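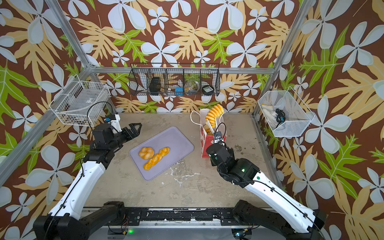 Veststead Bakery Adds Braided Rolls, Ring Breads and Gift Bags to Its Counter

VESTSTEAD, 13 September 2024 — Veststead Bakery will begin selling a new line of braided and ring-shaped breads this month, along with a paper gift bag for customers who want to carry bread to someone else's table. The line has been in testing since January and will be sold at the Russo Street counter and at the bakery's second shop in the Stasora market hall.

The new breads come in three shapes. The first is a knotted roll, rounded and meant for one or two people. The second is a twisted loaf, longer than the roll and braided along its whole length. The third is a ring bread, sold singly or by the bag. All three are made from the same enriched dough, which contains eggs, butter, milk and a small amount of honey. The rolls and loaves are brushed with egg twice before baking.

"We have made a braided loaf for the winter holidays for years, and people kept asking for it in March," said Sebastião Brandão, head baker. "The dough takes a long time. We had to change the night schedule before we could say yes."

Under the new schedule, the dough is mixed in the afternoon, left in the cold room overnight and shaped by hand starting at 3 a.m. The bakery tried a machine-cut strand for the braids in the spring and dropped it. The strands came out even, but the loaves split along the side in the oven more often than the hand-rolled ones did.

Veststead Bakery expects to bake 1340 pieces a week across the three shapes once both shops are fully stocked. Of those, 500 will be ring breads. The bakery will bake smaller amounts for the first two weeks while the staff at Stasora get used to the deliveries, and some shapes may sell out before noon.

The Gift Bag

The gift bag is white paper with a rope handle and a pattern of red patches and white hearts toward the bottom. It was chosen by the counter staff, who had been wrapping gift orders in plain paper and string. The bag stands up by itself on a table and is deep enough to hold ring breads stacked on edge, with room below for a pastry.

Customers may fill a bag with any mix of breads and pastries from the counter. There is no set assortment. The bag costs $2 when bought with bread, and customers who bring one back in good condition can have it refilled without paying for it again. A small card for a handwritten note is included on request.

"A box is fine for a cake, but rolls slide around in a box," said Blagoje Pavlović, who manages both shops. "With the bag, you see the bread at the top and you know what you are getting. People were already asking us to leave the top open."

The first order is for 200 bags. If they go quickly, the bakery will reorder in the same design. A larger size was looked at and put off — a full one was heavy enough to strain the handle.

Serving and Keeping

The rolls and loaves are best on the day they are baked. Set them on a flat tray with a little space between them so that the crust does not soften where they touch. To warm a loaf, put it in a 300-degree oven for eight minutes, uncovered. The microwave makes the crust tough.

Ring breads keep for two days in a closed paper bag at room temperature. They may be sliced and toasted after that. All three shapes can be frozen for up to a month if wrapped well. Thaw them in the wrapping, at room temperature, before warming.

The breads contain wheat, egg and milk. They are made in a kitchen that also handles sesame, almonds and walnuts. The bakery does not have a version without egg at this time.

Tasting Mornings

Both shops will hold tasting mornings during the first week of sales, from 8 a.m. until 11 a.m. or until the samples are gone. Slices of the twisted loaf will be served plain and with Sistatora plum jam, which is sold at both counters. Shaping demonstrations will take place at Russo Street only, where the work table can be seen from the counter. Children are welcome to try a knot with a piece of practice dough.

Ordering

Orders for single pieces are not needed. Orders of a dozen or more, in any mix of shapes, should be placed by noon on the day before pickup. Gift bags can be packed ahead for pickup after 9 a.m. Orders may be placed at either counter or by phone during shop hours. The bakery does not ship bread, and local delivery is limited to offices and schools with a standing order.

Holiday orders for the large braided loaf, which is a separate item and is baked only in December, will open later in the fall.

About Veststead Bakery

Veststead Bakery makes bread, rolls and pastries at its kitchen on Russo Street and sells them there and at the Stasora market hall. Both shops open at 7 a.m. The Russo Street shop closes at 4 p.m. and the Stasora shop closes at 2 p.m.

Press contact: Blagoje Pavlović, shop manager, Veststead Bakery, Russo Street. Sample breads are available to local press on request, with one day's notice.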